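Picking Flat Objects with Two Arms on a Reflective Surface
Project report, Skandby group
Xolani Cele and Mpho Joubert

3. Setup

The cell is a table with two arms, one camera on each wrist and one fixed camera that looks at the whole work area. We kept the black marble-patterned top from the earlier Nolley project because we wanted a background that is hard for the detector. The two arms are driven by the same controller and share one clock. Training data came from teleoperation, 900 short recordings in all, which took us most of May.

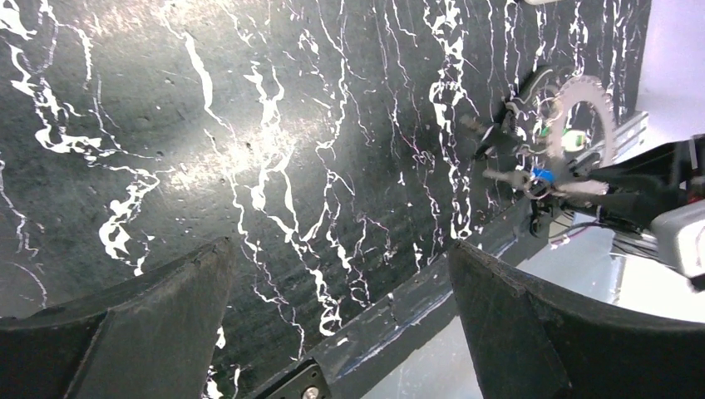
Figure 2. Wrist camera view with both fingers over the front rail.

3.1 Wrist view

The fingers are always in the wrist image, so we masked them before training. Without the mask the policy learned to follow the finger edges and ignored the table. Glare was a bigger problem. The white veins and the reflections both gave false edges, and lowering the exposure only helped with the reflections.

4. Results

Each condition was run 18 times. With the wrist cameras only, the ring was picked up in 8 runs. Adding the fixed camera raised this to 12. Most of the remaining failures were in the approach, where the fingers closed a little too high above the ring. We did not tune the closing height separately for each arm, and the right arm did worse in both conditions.
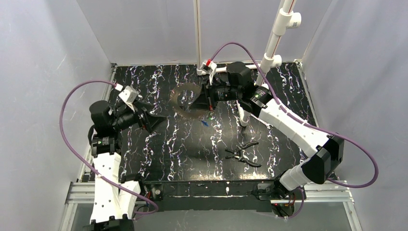

Ó Flaithearta wrote in the review that the gain could come from the extra view or just from having more pixels to train on, and asked for a run with the fixed camera alone. We agree that this run is missing. It is planned next, using the same recordings and the same mask, with the closing height set per arm.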